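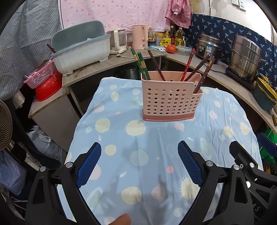
Learning to cook noodles properly, at my age

Jul 30, 2020

I've eaten noodles my whole life and cooked them badly for most of it. Packet ones, mainly, boiled until they gave up. Then in March everything shut, the takeaway on our road in Titirthorpe went dark, and I found myself with a lot of evenings and a real craving for something slippery with chilli oil on it.

So I've been making my own. From flour! The recipe I started with came off the back of a Chaudhry flour bag and it's very plain: flour, water, salt, a long knead, a longer rest. The first batch was like chewing a belt. The second was better but I'd rolled it far too thick, so we had what my other half called dumplings with ambition (they got eaten, mind you).

What changed things was resting the dough for 60 minutes and then doing it all over again. I'd been giving it ten and wondering why it kept springing back at me. I also weigh the water now, 100 grams for 2 people, plus a dribble more if the flour is being thirsty. I did look at one of those Zarnon pasta rollers and they wanted more money than I'd spend on shoes, so I'm sticking with the rolling pin and sore arms.

Eating them has been its own education. I always asked for a fork, out of embarrassment mostly, and this summer I made myself stop. My grip is still a bit odd and peanuts are beyond me, but noodles I can do — messily, with my chin right down by the bowl and a tea towel tucked in my collar.

Next I want to try the hand-pulled kind, where you slap the dough on the worktop and it stretches as long as your arms. I've watched the videos and I have a small kitchen with a low lamp in it, so we'll see. If anyone has a chilli oil recipe that doesn't set the smoke alarm off, please leave it in the comments!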